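How an X-ray Picture Is Made

An X-ray is a kind of light that your eyes cannot detect. It passes easily through skin and muscle. Bone is denser and stops much of it. When X-rays are sent through a hand, the bones leave pale shapes on the picture and the softer parts look gray.

The X-rays come from a tube inside the machine. On the other side of the body is a flat plate called a detector. It measures how much of the beam gets through at each point. A detector might have 1000 rows of tiny sensors, and a computer turns each reading into one dot of the picture. 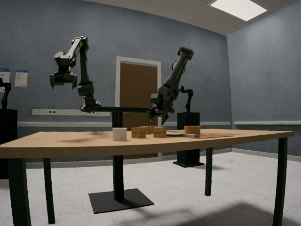
A joint is a place where two bones meet. Elbows, knees and knuckles are all joints. To picture one clearly, the technologist has to know which way it bends. Look at the robot arm on the left: it goes up to an elbow at the top, and then the forearm slopes down. Your own elbow also joins an upper part to a forearm. From the side, a bent elbow shows the ends of the bones fitting together. From the front, with the arm straight, it shows their width. Most elbow exams include at least 2 pictures for this reason.

You must keep still while each picture is taken. Movement makes the edges of the bones blurry. The X-ray does not hurt, and the beam switches off by itself.

Words to know
Detector: the plate that measures X-rays.
Dense: tightly packed.
Technologist: a person trained to take X-rays.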